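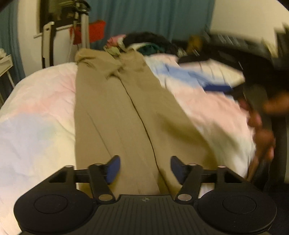

4. Living with the kit: the Protico hand-held gripper on laundry

I'll say up front that I came to the Protico kit as a customer. My lab paid the list price, and the company didn't see this section before I submitted it. What I wanted was a way to collect folding and tidying demonstrations in real bedrooms without hauling an arm up anybody's stairs, and the Protico was the first kit I found that I could carry in a backpack and hand to a student after one short lesson. The earlier sections cover the pose tracking and the timing. Here I want to talk about what the thing is like to use on clothes, which is where most of our hours went.

4.1 What we asked it to do

We ran 200 episodes across the two sites, Clendow (a shared house) and Bredutthorpe (a small apartment with terrible closets). Every episode used whatever was on the bed at the time. I'd started out wanting a standard garment set, laid out flat on a plain sheet, and gave up on that after the first afternoon because the data looked like a store display and our policy learned to love plain sheets. Figure 1 is much closer to what we ended up with: khaki trousers stretched lengthwise on a pastel-print comforter, other clothes heaped toward the head of the bed, and a person's hand at the right edge. I like episodes like that one a lot! They're messy in the way a model has to cope with later.

Trousers turned out to be our favorite test. They're long, they have a crease you can line up on, and the waistband loves to bunch. A shirt forgives you if you grab it an inch off. Trousers don't, at least not when you're trying to bring one leg over the other and the far end starts sliding toward the pillows.

4.2 Fingers and grip

The fingers are the best part of the kit. They're blue, which sounds like a silly thing to praise, but against the dark housing they're very easy to find in the wrist view, and our segmentation step hardly ever lost them. They're angled in toward each other, and on a soft mattress you can press both tips down and get hold of a fold of fabric between them (a skill that took me most of a morning and took my students much less). Cotton twill was easy. Thin knits were harder, and anything slippery made me say things I had to cut from the audio.

What I like less is how much of the picture the gripper takes up. The housing sits across the bottom of the view, and with the linkage arms standing in front of it you lose the cloth nearest to you. For a cup on a table that wouldn't bother me. For a pair of trousers it means the hems are hidden right when you'd like to see them, and our first policy kept making its grasp decisions from the far end of the garment. We got around this by starting each episode with a slow lift, so the model had at least one clear look at the whole piece before the hand came down. Protico sells a taller camera mount that should help, but ours arrived after we'd finished.

The pivots in the linkage are held with metal screws, and these need checking. I mean it. We had one arm go sloppy partway through the Bredutthorpe sessions, and I only noticed when the finger-width readings stopped agreeing with the video. I threw out 16 episodes over that. Now we give the screws a quarter turn at the start of each session and write it on the log sheet, and we haven't lost any more to the same fault.

4.3 The second hand

Cloth is a two-handed job for most people, and we only had one gripper. I let our demonstrators use their free hand for holding fabric still, smoothing the bed covering, or moving things aside, as long as the gripper did the actual folding. I went back and forth on this. A purist would say a bare hand in view teaches the robot to wait for help, and I did see a little of that when we moved to the Montecinos arm, which would now and then hover over a sleeve as if somebody was about to tidy it. Masking the hand during training made the hovering much rarer. Banning it during collection made the demonstrators slow and grumpy, and the folds got worse, so I'd keep the hand and mask it.

Motion blur is a related headache. The free hand moves faster than the gripper does and tends to smear, especially in rooms lit by one ceiling lamp. If you plan to use hand pose as an extra signal, bring a light.

4.4 Would I buy it again?

Yes, with a couple of grumbles. After filtering we trained on 95 episodes — fewer than I'd hoped, though a good share of the losses came from our own sloppy labeling and can't be blamed on the kit. The carrying case is flimsy. The manual skips over calibration as if we'd all done it before. Version 2 of the recording software is a big step up from what shipped in January, and it finally warns you when the storage card is nearly full, so please update before you go anywhere. If your tasks are mostly fabric on soft surfaces, I'd also order a spare pair of fingers with the kit, as ours picked up lint at the tips and grip suffered until we wiped them down between rooms.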